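Pelta cell: progress report for March

Hi all, time for the monthly update on the Pelta cell here at Pernham. You asked last time for less about the big plan and more about what I do all day, so this one is mostly cables, fingers and a lot of wiping down tables. Short version: the arm is running again, the wiring is in much better shape than it was in the winter, and I still need a decision from you on spare fingers (see the end).

Where we were

When I wrote in February the arm had been stopping mid-cycle for no reason I could find. It would run beautifully all morning, then throw a communication fault on the gripper and just sit there. I'd blamed the controller, then the power supply, then (a low point) my own program. The real problem was the gripper cable. It had been tied down too tightly near the wrist, so every time the last joint went through its full turn it pulled on the connector. A tiny tug, but do it all day long and you get a pin that makes contact only when it feels like it.

Cable work

I stripped all the old ties off the arm and started over, which took most of two afternoons. The bundles now run along the forearm under a strap with buckles, so I can open it up and get at a single cable without cutting anything (I can't tell you how happy this makes me). Past the strap I left the thin cable a lot of slack at the wrist. It looks a bit untidy, big loops hanging out to the side, and my first instinct was to pull it in and make it neat. Please don't let anybody do that! The slack is what lets the wrist turn.

After rerouting I ran the wrist back and forth through its range for 60 minutes at low speed with nothing in the fingers, then again at working speed. No faults. Then I put it on the real job and logged 198 cycles before I stopped it to go home. Also no faults. I'd like to see a few more weeks of that before I call it fixed, but it's a much better mood in here than last month.

Gripper and test piece

The gripper came off for cleaning while the cables were loose. There was a fine dust packed in behind the fingers, the same stuff we get on everything near the partition, and one finger had a little play in it. Tightened, checked, back on. I then redid the tool offset, because anytime the gripper comes off you lose a little accuracy and it's quicker to set it again than to argue with it later.

For the offset check I use a see-through plastic piece with angled faces. It's light, it's forgiving if I come down too low, and if the fingers aren't square to it the piece twists as they close, so you notice right away. I lower the arm by hand control until the fingers are just around the piece, close, lift a hair, and set down again.
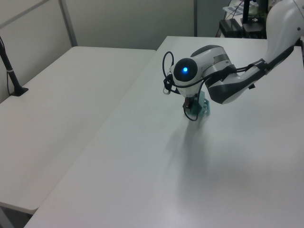
Tables and stand

The two white tables had drifted apart again. They aren't bolted to each other, and somebody leans on one, and over a few weeks the seam opens up. I pushed them back together, leveled the main one and put a pencil mark on the floor at each leg, so at least we can see when it moves. I also checked the base of the black stand on the second table and moved its cable in close to the post so it doesn't get snagged by a sleeve.

The daily check now takes me nearly 10 minutes. I look over the strap and buckles, feel the connector at the wrist for looseness (arm stopped, of course), wipe the fingers and the tabletop, and do one slow pick before anything runs at speed. I've written it up on one page and sent a copy to Valcárcel, who are setting up a similar cell and asked how we keep ours alive.

What didn't get done

The second gripper cable from Clestetti hasn't arrived. They've promised it twice. We're running on the repaired original, and if that one goes, the cell is down until the new one shows up. I also didn't get to the backup of the controller settings, and that's on me. It's first on the list for April.

What I need from you

I'd like to order 4 spare fingers and a second strap out of the maintenance line. There's enough left in it, I checked. If you'd rather wait until the next quarter I can live with the strap being late, but I don't want to be without fingers. A yes by email is fine.

Next report at the end of April, with the cycle log attached this time.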